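Skirkstead > Shared Workrooms > Meetings > Minutes

Workroom Fit-Out: Minutes of Meeting

Thu 9 April, Skirkstead, small meeting room
Present: workroom users (4), facilities, purchasing
Apologies: Vidside office

1. Previous minutes
Accepted with one correction. Under item 3, "table varnish" should read "table covering."

2. Table coverings
Two options were compared: a fitted rubber top from Slaoui and plain sheet cut to size. The fitted top is heavier and does not shift, but it has to be ordered per table and the lead time runs into June. Sheet can be cut on site and replaced in sections.
Agreed: sheet for all work tables. Fitted top to be reconsidered if corners lift.
The quote for sheet and edge tape is 1,608, delivery included. Purchasing to confirm whether the price holds for a split delivery.

3. Color of covering
Gray was dropped at the last meeting - it marks easily and small dark parts are hard to find on it. Olive green was preferred by most users. One user asked for a lighter shade and was asked to bring a sample.

4. Walls
Walls behind the tables to stay plain white. No shelving or pinboards at table height. Notices go on the corridor side of the door.
Hand-drawn marks on the wall were discussed. Users want to keep the red ones at the tables. Facilities asked that no more be added without a note in the room log, as repainting is charged by the wall.
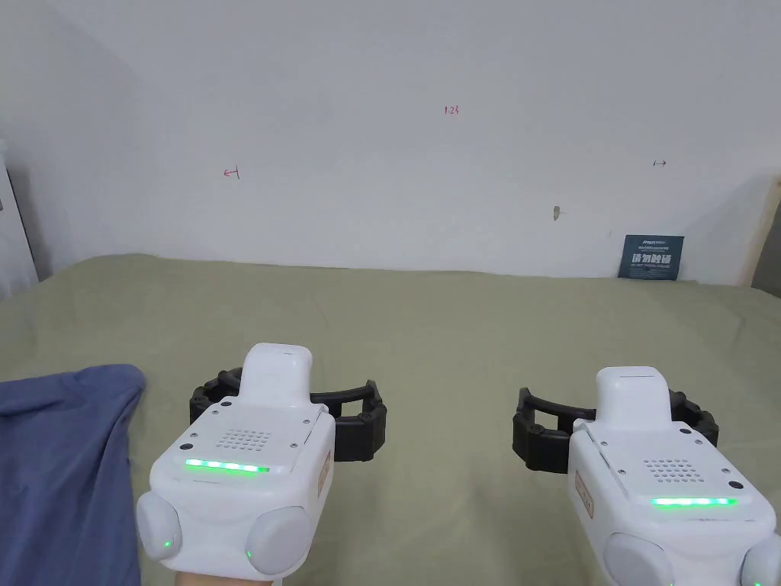 5. Cloths
Cloths are being left on the tables at the end of the day. Blue cloths are for surfaces only and go back on the hook by the sink. Facilities to order one pack of 74 from Skadar, the smallest pack listed.

6. Lighting
Glare on the sheet was reported from the window side in the late afternoon. Blinds to be tried first - no change to the ceiling lights for now.

7. Actions
Purchasing: confirm split delivery price.
Facilities: order cloths, fit blinds, start room log.
Users: clear tables before the sheet is cut.

8. Next meeting
In roughly 3 weeks, same room. Date to be circulated.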